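Skuvham - Interior Set Inspection Checklist with Comments
Stage: Genport, Stage B
Production: Skuvham (feature, horror)
Inspected by: Magdy Ragab, set safety
Issued to: production office, first assistant director, construction, grip and electric, special effects, locations
Revision: 2, after construction changes to the chapel set in August

Status codes used below:
OK - meets requirement, no action
OPEN - action required before the area is used by cast
HOLD - area closed until reinspected
N/A - does not apply to this stage or this set

Comments follow the item they belong to. Where an item has no comment, none was needed.

Section 1. Access and egress

1.1 Stage doors unlocked from inside during all working hours - OK
1.2 Exit signs lit and visible from the stage floor - OPEN
The north exit sign is hidden from inside the corridor set by the new ceiling pieces. A battery exit sign is to be hung at the corridor end and removed only for the take. Grip to hang, assistant directors to confirm it is back up after each setup.
1.3 Perimeter fire lane clear, full width - OPEN
Flats from the old hospital set are leaning in the lane on the east side. Move to scene dock. Repeat finding from revision 1.
1.4 Wild walls can be opened by two people without tools - OK
Tested on walls 3, 4 and 7. Wall 7 binds at the foot when the floor cloth is down. Construction has planed it and it now opens, but the cloth must stay trimmed back from the hinge side.
1.5 Crew briefed on exits and muster point at call - OK
1.6 Elephant door operates, warning bell audible with air handling on - OK
Bell is weak at the far end. Acceptable while the door has a spotter.

Section 2. Set construction

2.1 Platforms over 30 inches have guardrails or are flagged off when not in the shot - OPEN
The altar platform was raised between revisions and is now above the limit. The upstage edge has no rail, as the camera looks that way for most of the chapel scenes. Removable rail sockets have been cut. The rail goes in for lighting, rehearsal and any break, and comes out on the assistant director's call only.
2.2 Stair treads even, nosings marked for crew - OPEN
The cellar stair is deliberately uneven for the picture. Luminous tape on each nosing until the take. Double who falls on this stair has walked it in costume shoes, with the tape and then without.
2.3 Flats braced and weighted - OK
2.4 Ceiling pieces on rated points with secondary safeties - OK
Three pieces, each on four points. Safeties were missing from the center piece at first look and were fitted while I was on the floor. Rechecked.
2.5 Paint and scenic finishes fire-retardant, certificates held - OPEN
Certificate on file for the flats. None on file for the hanging cloth in the chapel, which was brought in from the Mikuš rental house already dyed. A sample was taken for flame test. Cloth to be kept away from candles and hot lamps until the result is entered here.
2.6 Foam rocks and dressing secured - OK
2.7 Breakaway items labeled and stored separately from practical versions - OPEN
The breakaway banister and the real one are finished alike and were on the same rack. Tag both and separate them.
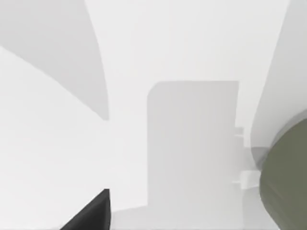 2.8 Trap in chapel floor: lid locks from below, lock confirmed verbally - HOLD
The lid sits flush but the locking bar travels short of the keeper by the width of a finger. Under load it would hold until someone stepped on the free corner. Nobody on the lid until the keeper is moved. Script pages using the trap can be shot from the reverse, which keeps cast off that corner, but the director of photography has asked for the high angle and the schedule should assume the repair.

Section 3. Electrical

3.1 Distribution boxes off the floor or on rubber mat, covers closed - OK
3.2 Ground fault protection on all circuits within reach of wet effects - OPEN
The blood rain sequence wets an area wider than shown on the original plan. The wall practicals in the corridor are now inside it. Put both on protected circuits or fit battery units. Test buttons to be pressed at the start of the day and after the meal break.
3.3 Cable runs crossed with ramps or dressed to wall - OK
3.4 2000 watt fixtures clear of scenic by the maker's stated distance - OPEN
One unit above the chapel window is too close to the cloth named in 2.5. Raise it or change it for an LED head. The gaffer prefers to raise it. Either is accepted.
3.5 Overhead fixtures have safety cables - OK
3.6 Dimmer room door closed, no storage inside - OK
3.7 Blackout procedure agreed - OPEN
Roughly 40 percent of the planned setups end in a full blackout, and the corridor has no other light source. Crew work lights must be on a separate circuit, with one named operator who has no other task during the take. The call is "lights coming up" and the operator does not wait for "cut" if anyone calls "hold."

Section 4. Smoke, haze and stage blood

4.1 Haze fluid data sheet on file and posted - OK
4.2 Haze times logged - OPEN
Log has start times but no stop times. An entry without a stop time can't be used to work out exposure. Effects to complete both columns.
4.3 Detection isolated under permit, fire watch posted - OK
Permit covers Stage B only. The connecting office corridor is still live, and the double doors must stay shut. They were found propped at 2:40 p.m.
4.4 Air cleared between setups - OK
4.5 Stage blood data sheet on file - OPEN
The thick grade (Mulex) has a sheet. The thin grade, mixed on site for the rain bars, does not. Effects to write up what is in it, including the preservative, and give a copy to the set medic. Two of the cast have reported skin reactions to dyes on earlier jobs, and makeup needs the list before a patch test means anything.
4.6 Slip control on wetted floors - OPEN
Floor paint in the chapel is glossy and becomes very slick under the thin grade. Grit has been added to a test area by the left pillar and was walked by the stunt coordinator in bare feet and in soft shoes. Bare feet acceptable at a walk. No running until the whole floor has the grit coat.
4.7 Eye wash at the edge of the wet area, seal intact - OK
4.8 Water temperature in rain bars checked before each run - OPEN
No thermometer on the mixing tank. Obtain one. The hand test used so far is not a check.
4.9 Warm room, robes and towels within reach of the set - OK

Section 5. Stunts, weapons and performer contact

5.1 Fight choreography walked at half speed on the finished set - OPEN
Walked in the rehearsal room, not on the set. The corridor as built is narrower than the tape marks used in rehearsal, and the swing in scene 13 passes close to the wall lamp bracket. Walk again on the set, with the lamp either removed or swapped for the soft copy.
5.2 Bladed props: rubber for contact, dull metal for close shots, no sharp blades on stage - OK
All blades checked by hand with the prop master. One dull dagger has picked up a burr near the tip. Filed and rechecked.
5.3 Props signed out and in - OK
5.4 Wrist restraints have quick release, performer can release without help - OPEN
The left release works. The right one can't be reached with the costume sleeve down. Wardrobe to shorten the sleeve or props to move the release. Until then, a stunt performer stays within arm's length, out of the shot.
5.5 Pads and mats inspected for splits - OK
5.6 Contact lenses: technician on set, wear time logged - OK
Full sclera lenses leave the wearer with very little side vision. Wearers are led to and from the mark, and aren't to use the cellar stair in lenses at all. See 2.2. 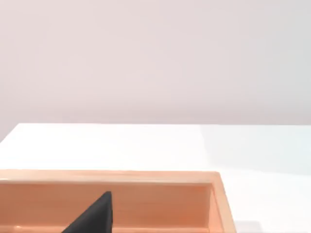 5.7 Closed set list posted for scenes requiring it - N/A
No such scenes on this stage.

Section 6. Camera support and rigging

6.1 Crane base level, arm travel marked on the floor - OK
6.2 Remote head secondary attachment fitted - OK
6.3 Track wedged and checked after each move - OPEN
Wedges were driven onto the floor cloth and crept during the second rehearsal. Cut the cloth or lay board.
6.4 Steadicam path walked with spotter, including backward moves - OPEN
The backward move through the corridor ends a pace short of the altar platform. A foam edge was requested by the operator and I agree with it. The spotter keeps a hand on the operator's back for the whole move, including rehearsals without cast.
6.5 Ladders tied or footed, none left standing on set - OK

Section 7. Housekeeping and medical

7.1 Medic on stage whenever cast are in wet, lens or stunt work - OK
7.2 First aid kit sealed and in date - OPEN
Kit on the effects truck is past date. Stage kit is fine.
7.3 Extinguishers in place, pins sealed, access clear - OPEN
One of 5 was behind the costume rack. Moved back to its bracket. The rack needs another home or it will drift there again.
7.4 Walkways free of trip hazards under low light - OK
7.5 Drinking water away from effects mixing area - OK
7.6 Hours and turnaround posted - OK

Comments on the schedule

The chapel floor can't be grit coated and shot on in one day. The coating maker's sheet calls for overnight drying, and the haze should stay off during that time. Construction has proposed coating it in two halves, split at the center aisle. That is accepted on condition that the join is taped down and no wet work takes place on either half in the meantime.

The production office asked whether the HOLD at 2.8 also closes the chapel. It closes the lid and one pace around it, to be marked with stanchions. Rehearsal can go on elsewhere in the chapel with the altar rail fitted.

Reinspection covers 2.1, 2.5, 2.8, 3.2, 3.4, 4.6 and 5.4 in person. The remaining open items can be closed by a note from the head of department, sent to the production office before crew call. I need a clear floor and work lights for the trap, and the construction lead present to operate the bar from below.

M. Ragab
Copy to be kept at the stage desk. Remove revision 1 from the board.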